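We use cookies to remember your settings. By continuing to browse you accept our cookie policy. Accept | Manage

Worktop sorting – gallery

Notes by Kerubo Massawe, 22/12/2019

The tabletop is light wood with a butcher-block grain. Toys, containers and workshop supplies share the one surface, and the job is to sort them by use before anything goes back on the Plemwood shelving. Each shelf bay is 350 mm deep and takes 4 bins. 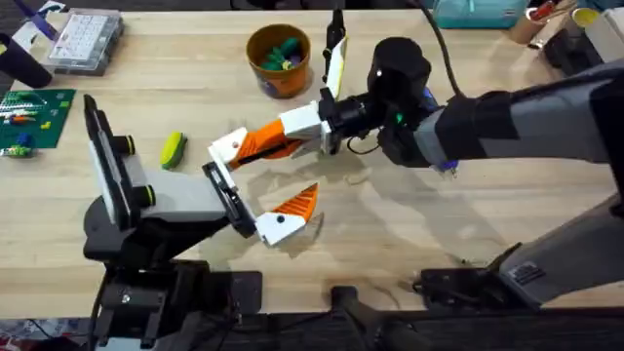
Small parts are binned first, then hand tools, then toys. Bins are labeled on the short side only – the long side faces the wall once shelved. Felista Muriithi keeps the label list, last revised in August.

Cups stay on the table until the end of the sort and are handled as open containers. Hand tools with a metal tip go in the deep bin, tip down.
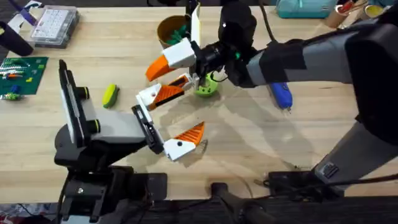
Lime-green cup, brown cup with green items inside, small sponge and blue handheld tool on the wood top.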